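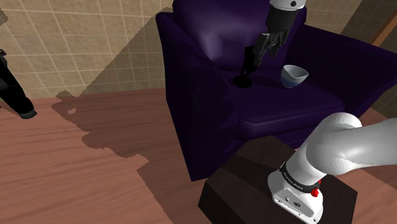
**Figure 1.** Rendered interior with a dark purple armchair on a reddish-brown floor.

## 4. Truth claims in made-for-television thrillers

### 4.1 Material

The corpus consists of 837 television films first shown on general entertainment channels and catalogued by the Nestberg listing archive. Each entry holds the title, the broadcaster's synopsis, the opening and closing captions where a recording survives, and any press material lodged with the archive. Entries with no surviving recording were kept if the synopsis was complete. Remakes were treated as separate films. Two-part films were treated as one, even where the parts were shown in different weeks.

Synopses were taken in the form used at first broadcast. Later versions written for streaming menus are often shorter, and in many of them the phrase that interests us has been dropped or moved into the title line. Where the archive held both forms, the later one was stored but not coded.

### 4.2 Coding of claims

A truth claim is any statement, in the film or in its publicity, that ties the story to events outside it. Claims were placed on the scale proposed by Molefe, which runs from direct ("this is a true story") through partial ("based on", "inspired by") to oblique ("as seen in the headlines"). The scale records wording only. A film that says "inspired by real events" is coded as partial whether or not a matching case can be found.

Two coders worked separately on all entries. Where they differed, the entry was passed to Kagiso Molefe, whose reading was final. Most differences concerned captions that made a claim and weakened it in the same sentence, such as those stating that names, places and the order of events had been changed. These were coded by the stronger half of the sentence, with a marker for the weaker half, so that they can be removed in the tests reported in Section 5.

Legal notices at the end of the credits raised a separate problem. The standard notice, that any likeness to real persons is accidental, appears on many films that open with a direct claim. We did not treat the notice as cancelling the claim. It was recorded in its own field.

### 4.3 Distribution across producers

Output in the corpus is uneven. Prolar and Doolan supplied films throughout the period, while Pandex entered late and worked mainly in abduction and stalking plots. Prolar favoured opening captions. Doolan placed its claims in press notes and seldom on screen, so a viewer who had not read the listings would have met no claim at all. Pandex used both, often with different wording in each.

The last pattern affects the coding directly. If only captions are read, Pandex films fall mostly into the oblique group; if press notes are added, a good share move to partial. We report both readings and take the combined one as the default. Earlier studies have tended to use whichever source was easier to obtain — usually the synopsis — and their totals should be compared with ours only on that basis.

### 4.4 Exclusions

Films shorter than a full broadcast slot were left out, as were pilots later recut as features. We also set aside more than 20 titles whose only claim came from reviewers. A reviewer's remark that a plot resembles a known case is a response to the film and falls outside the definition in 4.2. These titles are kept in a separate list and are not used in any table.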